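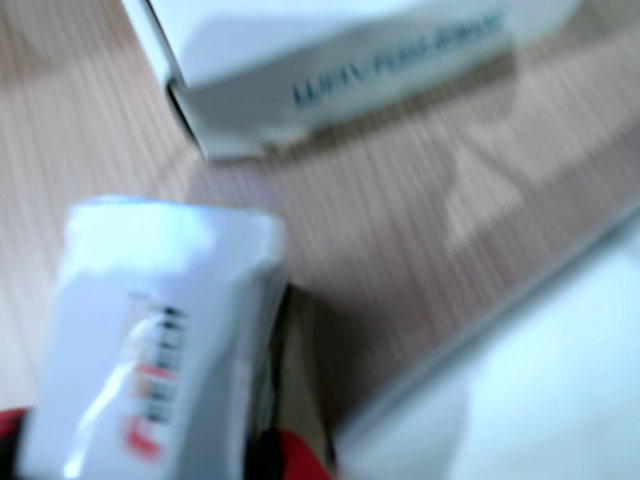
Boxes, bottles and tubes: why do things have a packet?

Gallimach for Young Readers, part 21

Go to a cupboard in your home and open it. Nearly everything inside is wearing something. The rice wears a bag, the biscuits wear a paper or plastic sleeve, the toothpaste lives in a tube and the tube perhaps came in a box. We call all this packaging. In this part we will see what a packet must do, how a flat piece of card becomes a box, and why there is so much writing on it.

What is the work of a packet?

The first work is to hold. Try to carry 500 grams of rice in your hands from one room to another and you will understand very quickly. Rice, sugar, water and cream have no shape which we can hold, so the packet gives them one.

The second work is to protect. A biscuit does not like to be pressed and it does not like wet air. Some medicines do not like sunlight, and for this reason they are often kept in brown glass. An egg needs a small bed where it cannot knock against its neighbour.

The third work is to tell. When the box is closed we cannot see what is in it, so the box must say it for us. It tells the name, how much is inside, how to use it and sometimes who must not use it. For small children there is often a warning, and this warning is serious even if the box is pretty.

Why are boxes nearly always rectangular?

Take some balls and put them together in a drawer. Between the balls there is always empty space, also when you push. Now do the same with matchboxes. They stand side by side with nothing between them. A lorry full of rectangular boxes carries very little air, and a lorry full of balls carries a lot.

A rectangular box also stays where you put it. It has flat faces, six of them, and it can rest on any one. You can put a second box on top and a third one on the second. With round things you need a wall or a hand to stop them.

How a box is born flat

A small box for soap or cream begins as a sheet of card. In the factory a machine presses a sharp metal shape into the sheet, a little like a cutter for biscuits. The piece which comes out is called a blank. It has wings and tongues on all sides and it looks like nothing at all, but if you fold it in the right places it closes around itself.

The lines for folding are not cut. They are only pressed, so that the card becomes thinner there and bends easily. This is called a crease. In the Brikero works, where they make small boxes for soap, one machine can cut and crease 1860 blanks in an hour. The blanks travel flat, because flat they need much less room. They become boxes only on the day when the soap goes in.

You can meet a blank at home. Take an empty box from tea or toothpaste and find the long narrow strip where it is glued. Open this strip slowly with a finger. Now the whole box lies down on the table, and you can count its faces and its flaps. Then try to fold it back the other way, with the print inside. You have a plain box for your own treasures.
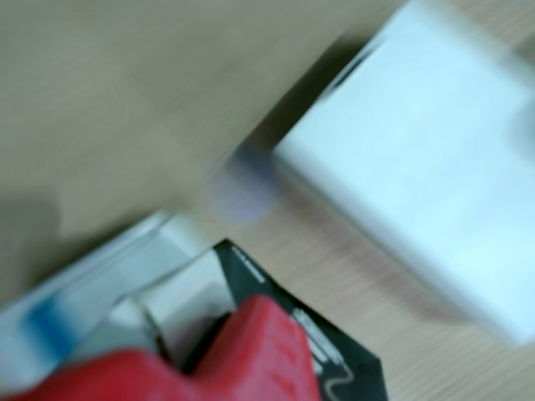

This page was last changed in March.

Bottles and tubes

Not everything can live in card. Water would make it soft, and cream would come through. For wet things we need glass, metal or plastic.

A bottle usually has a narrow neck. This makes the pouring slow, and only a small cap is needed to close it. A tube has another trick. It is made like a pipe, open at the back end. The machine first puts the cap on, then fills the tube from behind, and after that presses the back end flat and closes it with heat. So the toothpaste goes in at one side and comes out at the other!

When you press a metal tube, it stays pressed. Many plastic tubes come back to their old shape and pull in some air. Look at the tube in your bathroom and find out which kind you have.

Why is so much packaging white?

White is a practical colour for printing. Black letters on white are easy to read, and blue or red letters can be seen well too. If the card were dark green, the printer would first have to cover it, or the colours would come out wrong. White also makes many people think of clean things – soap, milk, cotton, snow – and the makers of packets know this.

But white things are not equally white everywhere. Put a white box on a wooden table near a lamp. The face which looks to the lamp is nearly shining, and the face which looks away can be quite dark grey. Then take a tube or a round bottle and put it beside the box. On the box the light changes suddenly, at the edge. On the round thing it changes slowly, from bright to grey, and you cannot say where one begins and the other ends. People who draw use this to show what is flat and what is round.

How to read a box

The biggest word is most often the name of the maker or of the product. Smaller words say what it is. The very small ones are on the back or on the bottom, and there you can learn the most. Look for these:

A number with g or ml. This is how much is inside, and the weight of the packet is not counted in it.

A date, or the place where you can find a date. Sometimes it is pressed into the end of a tube, without any ink, and you must turn it in the light.

A pattern of black lines. The till in the shop reads it with light.

A little sign for recycling. The rules are not the same in all towns, so ask an adult which bin you have for card and which for plastic.

On tall, narrow packets the words often run from top to bottom, and you must turn your head or turn the packet. The reason is only room. A long name across a narrow bottle would need tiny letters.

Something to make: the Khoo box

The Khoo box comes from the craft room in Skukar and needs no glue. Take a square sheet of strong paper, 21 cm on each side. Fold it in half both ways and open it. Fold all four corners to the middle point and leave them there. Now fold the top edge and the bottom edge to the middle, open them, and do the same with left and right. Open two corners which are opposite each other, lift the two long sides as walls, and push the ends up and over. The corners go inside, and their points meet in the middle of the floor.

For a lid, make a second one from a sheet which is half a centimetre bigger on each side. If the lid is too tight, press the creases of the lower box once more with your fingernail.

Words from this part

Blank: the flat piece of card before it becomes a box.
Crease: a pressed line where the card will bend.
Flap: a part of the box which folds over to close it.

In part 22 we go on with string, tape and knots.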